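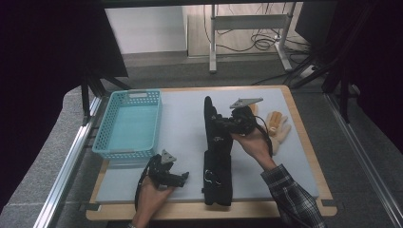 Figure 4.1 Bench station with a pair of hand-held grippers, foam board work surface, basket and black elongated item.

Unit 4: Costing a hand-held gripper station
Notes by Hendrik Masilela

4.1 Scope
The gripper pair is the line item students price first and the one they usually get right. Most budget errors in last year's assignments were in the bench: surface, framing, stands, cable runs and the objects to be handled. Treat the station in Figure 4.1 as the unit of purchase.

4.2 Capital items
Grippers are costed as a left and right pair, with the top-mounted plates quoted separately. For the Petix exercise use $3,000 per pair. Aluminium rail is priced by the metre, cut to length; allow for both sides of the table. Stands and the rear desk come from existing stock where possible, but must still appear in the asset list at replacement value.

4.3 Consumables
Foam board is a consumable. It marks, compresses and gets replaced. Use $76 per sheet. Task objects (baskets, soft cases, gloves) go under a single allowance of $500 per station per year. Do not itemise them - the mix changes with the task list.

4.4 Cabling
Each gripper in the figure has its own cable. Budget for spares at one per gripper and include strain relief. Cable left coiled on the floor should be costed as a routing job, with labour, before the station is signed off.

4.5 Quotes
The two supplier quotes in the course folder, Ferkari and Rasden, are not directly comparable. Ferkari includes plates and excludes freight. Rasden does the reverse. Normalise both before ranking.

Exercise 4
Prepare a first-year budget for two stations at the Baxter site. Assume four foam sheets per station. State all exclusions. Show freight on its own line.
Marked out of 37. See Unit 5 for depreciation.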